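Monday

Woke before six and couldn't get back to sleep, so I did the water bill at the kitchen table. The meter read 3,384. I wrote it on the back of the envelope as usual and then spent ten minutes looking for the envelope.

Took the early bus to Prollmont for the dentist. It was late, and the driver went the long way past the Pillai warehouse because of the roadwork. No cavities. They want $180 for a new night guard – I said I'd think about it. Bought bread and stamps, and a 1,000-piece puzzle from the thrift store with a harbor on the box. It may be missing pieces. The bag inside was taped shut twice.

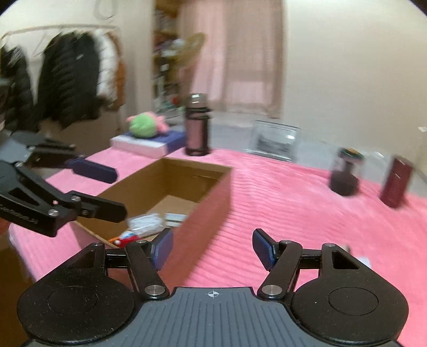

Pink blanket on the table, September.

Rain started after lunch and kept on until 4. I read some of the Pundov book, the part about the winter crossing, and fell asleep in the chair. The gutter over the back door is leaking again at the same joint. I'll need more sealant, the Tririx kind if the hardware store still has it.

Soup for supper. Sorted the edge pieces until my eyes got tired, and the sky is still missing a corner. Trash goes out tomorrow.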